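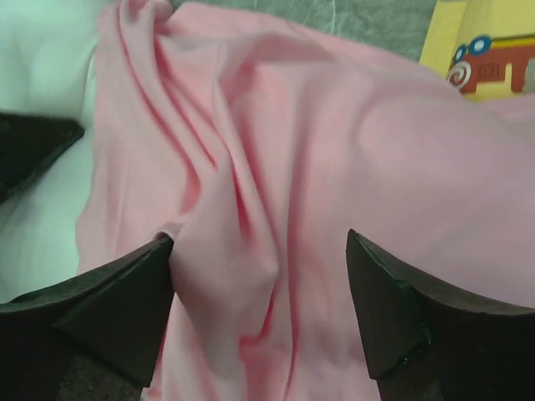

From Spinning Mill to Holding Company: The Case of Barreto
Project report, Business History Seminar
Group members: Samira Rizk, Anas Khasawneh, Randa Yammine
Supervisor: Jihad Bitar

1. Background

Our group was asked to pick a company that changed its main business at least once and explain how the change was paid for. We chose Barreto, which started as a cotton spinning mill in Piltomby and now owns shares in other companies. It no longer makes anything itself. At its peak the mill employed 400 people, most of them from the town.

2. Sources

We used the annual reports kept in the Piltomby public library, the town's business register, and an interview with Ayman Hamdan, who worked in the accounting office during the change. The set of annual reports has gaps. For the missing years we relied on the opening balances in the next report, so figures for those years are less detailed.

3. How the change happened

The mill made a steady profit for a long time but paid low dividends. Cash built up in the company. The first outside purchase was a 30 percent stake in Nunell, a freight company that already carried the mill's yarn. The board described this in the annual report as a way to keep shipping costs stable. The stake paid for itself in 7 years, mostly through dividends.

The second purchase was Gastesska, a maker of packaging. Barreto bought this company in full and borrowed against the mill buildings to do it. Mr. Hamdan told us the loan was argued over for months, and that two directors left the board before it was signed. We could not confirm this in the reports, which only list the new board.

Spinning was closed in stages after that. The machines were sold first and the land later. Money from the land paid off what was left of the Gastesska loan.

4. Ownership

The founding family's shares were split among the heirs in the second generation. To keep control, the family set up two classes of stock. The class A shares carry ten votes each and the class B shares carry one. Only the B shares were offered to outside investors. This let the company raise money for Gastesska without the family losing its majority.

5. Discussion

We expected to find that Barreto left textiles when the mill began losing money. The reports show that the first stake in Nunell was bought while the mill was still profitable. The losses came later, after Gastesska, and by then more than half of the group's income came from other sources.

Randa Yammine thinks the loan was the real turning point. The other two members give more weight to the share classes. We have left both views in the report.

6. Limits of the study

We had one interview only, and it covered the office side. We did not speak to anyone who worked on the mill floor. Amounts have not been adjusted for inflation. The loan agreement is held by the company, and our request to read it had not been answered when we handed in this report in June.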